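Opinion: Lay the sandwich out before you make it

Most advice on kitchen efficiency concerns storage: which shelf, which drawer, how deep. Far less is written about the worktop in the minutes when food is being put together, and I think the emphasis is wrong. A sandwich takes little skill. What costs time is reaching across one thing to get at another.

My position is that items should be set out in a single row, in the order of use, with the toaster included in the row. The usual arrangement puts the toaster against the wall and the plates in a stack beside it. Stacking saves space, but a stacked plate cannot receive anything until the one above it has gone. Three plates side by side can all be in use.

Santosh Chaturvedi, in his notes for the Jurnside canteen, argues for a cluster within easy reach of one hand. I tried this through April on a worktop 70 cm deep. It works for one person making one sandwich. With two people, or with 16 sandwiches to get out before noon, the cluster closes up and sleeves start meeting the butter. Hajar Shawky objects that a row wastes width, and on a narrow counter she is right. On a full-sized table I would still use the row.

Condiments are the weak point of either system. A squeeze bottle has a small base and a high centre of gravity when full – it should have a fixed place at one end, upright, on a saucer or a folded cloth. Mustard on the surface is a minor matter until a plate is put down in it. 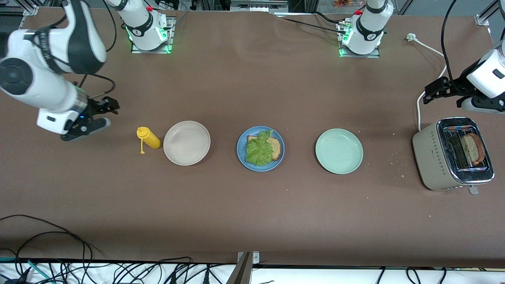 A row across the table: mustard on its side and dripping, the bread on the blue plate.

The colour of the plates is worth a word too. If one plate is always the plate for bread, it should differ from the others. A blue one among pale ones is enough, and no labels are needed.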